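Tresside groundskeeper explains the work behind a playable infield

Print this article | E-mail this article

The youth baseball diamond at Tresside has a new infield surface this spring, and the head groundskeeper says most of the work went into the part that players never see.

"The skin was two inches too high at the grass line," he said. "You get a lip there from years of dragging. Water sits behind it, and a ground ball hits it and jumps."

The crew cut the lip back in March and regraded the dirt so that it falls away from the mound in every direction. They then worked in 80 bags of calcined clay to a shallow depth and rolled the surface.

He checks moisture at 7 a.m. and again before the first game. A key pushed into the dirt should go in cleanly and come out without clay stuck to it.

"If it sticks, we wait," he said. "If it won't go in, we water. The schedule doesn't change what the dirt needs."

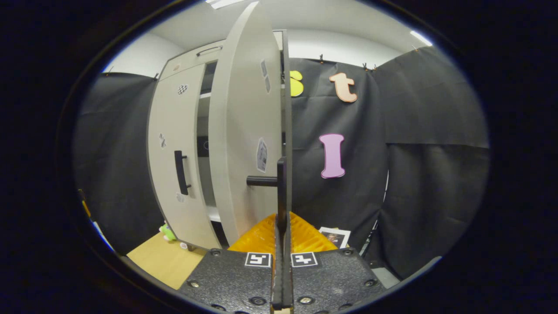

Watering is done by hand, with a hose rated for 1000 feet of reach across its sections – far more than one diamond needs, he said, but the same reel serves the outer fields. The sprinkler heads behind second base were shut off because they overlapped and left a soft spot where the shortstop plays.

Base paths are dragged lengthwise, never across. The drag mat is lifted a foot short of the grass, and the last strip is finished with a rake.

"Change your starting point every time," he said. "If you always pull off at the same corner, that's where the low spot gets built up into a hump."

The mound is a separate job. It is packed with a heavier clay in thin layers, and the landing area is patched after each game and covered overnight.

The league's next project is the Clenen field, where the outfield drains toward the left-field fence. He wants a survey done before anyone orders material.

"I'd like the grades on paper first," he said. "Then we can talk about dirt."

Print | E-mail

Recent stories
Skelovov wins extra-inning opener against Goel
Clenen softball tryouts moved to the upper field
Tresside league seeks umpires for summer season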